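3.2 Where things are said to live

The second part of the study concerned the distance between where an object is said to live and where it can be found. We asked members of four shared workplaces to name the home of each object in a common inventory, and then we looked. The inventory ran to 448 objects, from the postage scale to a tin of screws whose origin was disputed in every interview. Homes were recorded in the speaker's own words, so that "with the other cables" and "Omid's end" both count as places, although only one of them appears on a floor plan.

Following Villalobos, who coded the first workplace alone and has asked that this be mentioned, we distinguish storage furniture from landing furniture. Storage furniture is bought to hold things: shelves, cabinets, drawer units. Landing furniture is bought for some other purpose and holds things anyway. Desks are the chief example, with pedestal tables a respectable second. The distinction was clear to all participants when it was read aloud to them and was not observed to affect their conduct.

The site known here as Enen illustrates the problem in a compact form. Its main room offers a shelving unit, a lidded cabinet and a drawer unit within a short reach of one another, which by the standards of our sample is lavish. In Figure 4a the shelves are empty, while a small box with a green top label stands out on the desk surface.
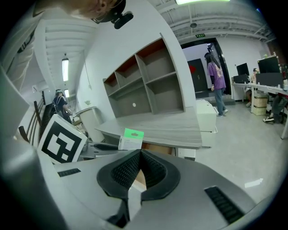
Figure 4a. Storage and landing furniture side by side, Enen, main room.

3.3 The unclaimed shelf

An empty shelf is usually read as spare capacity. Our participants did not read it that way. Asked what the shelving unit was for, they gave answers that agreed in tone and in nothing else. Touran Hassanpour described it as reserved, and when asked for whom, said that she had assumed we would know. Gyu-bin Kwak believed it was for samples. Omid Rashti said that it was for "things that are finished," a category in which he could place no object from the inventory. A fourth participant had taken the compartments to be decorative and was visibly unsettled by the question.

We call this condition courteous vacancy. Each person leaves the shelf alone out of regard for a use that belongs to someone else, and the shelf is kept free by general good manners. It differs from neglect in that people will defend it. When Kwak, at our suggestion, put a stapler in one of the compartments on a Tuesday morning, it was back on his desk by lunch, and he was asked whether he had lost it.

The written log bears this out. Participants across the four workplaces made 2,824 entries over the study period, each noting an object put down and the surface that received it. Entries for shelves cluster in the first days, when people knew that we were reading the log, and then thin out. Entries for desks do not thin out. The commonest remark in the free-text column was "for now."

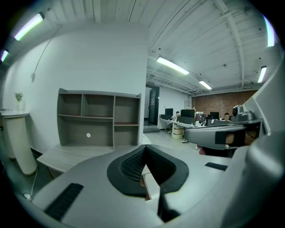
Figure 4b. The shelving unit and neighboring pedestal table, Enen.

Courteous vacancy does not extend to every surface, and plants seem to be exempt from it altogether. In none of our interviews did anyone hesitate over where a plant should go or ask whose permission was needed to put it there. The pedestal table at Enen carries a small one in a white pot (Figure 4b), and the five compartments nearby have none. Participants who could not agree on a single home for the scissors spoke of the plant's place as settled, in the way one speaks of a river. Gavalas has suggested that a plant claims its surface because moving it would imply an opinion about light. We report the suggestion without having found a way to test it.

Size of compartment may also matter. The unit at Enen has three cubbies across the top and two below, and several participants objected to the lower left one on the grounds that it was too large for anything small and would look silly with only one thing in it. The upper ones were said to be too small for binders. When we supplied a binder, Hassanpour explained that she had meant binders in general.

Labels were tried at one of the other workplaces, Vorell, under a budget of 400 dollars, most of which went on the label printer. Every shelf there was named within an afternoon. Compliance was good for the label printer itself, which had a labeled shelf and was returned to it after each use. For the remaining objects the labels mainly supplied a vocabulary for complaint, and interviews from the second round contain many more sentences beginning "it clearly says." The tin of screws was labeled "Screws (?)" and stayed on the windowsill.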